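Keep the spare parts drawer

My employer moved offices in February, and before the move we were each sent a form asking us to list what could be thrown away. Mine came back with a note from Lucimara Lacerda, who was running the clear-out, asking why I had left the bottom drawer off it. The drawer holds screws, feet, brackets, battery covers and keys to cabinets we may or may not still own. I wrote back that I wanted it kept.

The case against it is easy to make. We were paying for 66 square metres of storage and using much of it for things without labels. A new mouse costs less than an hour of anyone's time. Sekar Simanjuntak made this point to me over lunch and I had no good reply, except that the hour is rarely an hour.

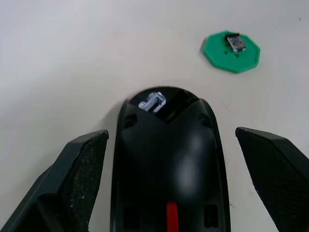
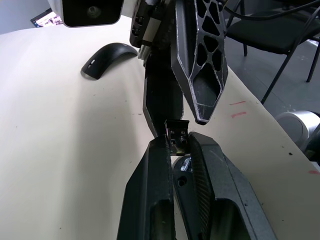

What the sums leave out is waiting. When the catch broke on our Karmont filing cabinet, the supplier no longer sold the catch. It sold a whole front panel for £104, delivered in 45 days. Anselmo Mendonça found one that fitted in the drawer, in a tobacco tin, and the cabinet was shutting again by lunchtime. I don't claim this happens every week. It happens often enough.

There is a habit of mind at stake too. An office that keeps bits expects to mend things, and people there will turn a broken chair over and look underneath before they order another. Once the bits are gone, the looking stops — there is no point in finding out which screw is missing if you have no screws.

I would accept some limits. Dead batteries should go, and so should any cable that fits nothing in the building. Somebody should tip the drawer out once a year and sort it. But I would sooner give up my second shelf than the drawer, and I have told Lucimara she can have the shelf.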